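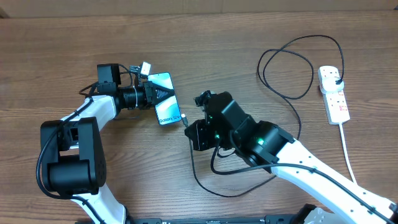

How long does it take before you can write a letter in your second language without a dictionary? For me it was four years, and I still keep the dictionary on the shelf beside the kettle.

I moved to Priltcombe with good school English and I believed it was enough. I could read a newspaper. I could explain to a dentist which tooth. But when the old neighbour across the road lost her husband, I sat at the kitchen table for a whole evening with a card and could not write three lines. Every sentence I made was correct and cold. In the end I wrote "I am thinking of you", and carried it over with a cake.

After this I decided to practise letters, real ones on paper. My friend Daniyal Malik gave me the address of his aunt's friend, Maj-Britt Lindqvist, who also learned English as a grown woman and who likes to write. We have never met. Our first letters were very polite and full of weather. She wrote that her garden was under snow, and I answered that here it was too hot to sleep, and so we went on until April, when she asked me suddenly what I was afraid of. I needed nine days for that answer.

I have now 58 letters from her, in a biscuit tin. I number them in pencil on the back of the envelope, a habit from my mother, who did it with her electricity bills.

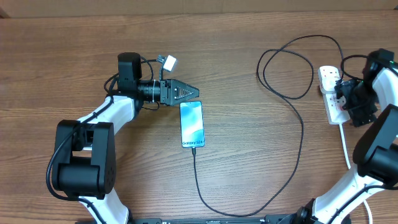
The small words are still the hardest. I mean "at" and "on" and "in", and also "the", which my own language does not have. Maj-Britt does not correct me, but sometimes she uses my wrong phrase again in the right form, a little further down the page, and I notice it only on the second reading. I once wrote that I was "boring" on Sunday afternoons. She answered that she gets bored too, and never finds me boring at all. I laughed very much when I understood.

What helped me, if somebody is starting the same thing: I write the first draft fast and leave the gaps empty. If I don't know the word I put a line, and go on. Later I fill the lines, with the dictionary or by asking at the library. I also read the letter aloud before I close the envelope - my ear is better than my eye, and it hears when a sentence is too long for one breath.

Postage is not cheap any more, and Daniyal says I could send the same thing by email in one second. He is right. But in email I write like a person who waits for a bus. On paper I have to know the end of the sentence before I begin it, or the page gets ugly with crossing out.

Letter 58 came last week and I have not answered yet. She asks which colour my front door is, and whether the neighbour still bakes. I have the first paragraph.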